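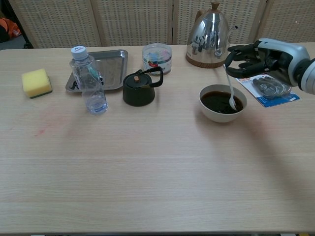 Kitchen chores are where I'd judge these machines, and I've been reading the claims for a year without changing my mind. Holding a spoon in a bowl of something brown is fine. Getting jointed black fingers to close on a thin plastic handle is hard, I'll grant that. But the sponge is on the same table, over by the steel tray, and washing up is the job I'd pay for. Can any of them do it yet?
— gasketbrew

Reply from tilly_m
No. Not a greasy pan, anyway. Water, suds and slippery crockery are still too much for anything I've seen priced for a house.

Reply from Joon-young Shim
I disagree a bit. I fit grippers at Engelhardt and we had an arm loading trays on the Wurham line for 318 hours before it needed a new finger pad. Stirring and scooping are worth having. My mum can't grip a spoon well and she'd take that over a clean pan.

Reply from gasketbrew
Fair point about your mum. But a line isn't a kitchen. Your trays turn up in the same place every time.

Reply from Joon-young Shim
Mostly they do. We had 6 stoppages in July and all of them were trays put in skewed.

Reply from oldlathe
We had a Waduvitz on trial in the shop for sweeping swarf and wiping down. It wiped the flat bits. Corners it left. The quote was 3,445 a year for the service plan alone — I've got an apprentice who does corners.

Reply from tilly_m
Was that the one with the Godberg hand?

Reply from oldlathe
No, the older two-finger one. They're bringing the other round on Thursday, so I'll put a dirty coolant tray in front of it and post what happens.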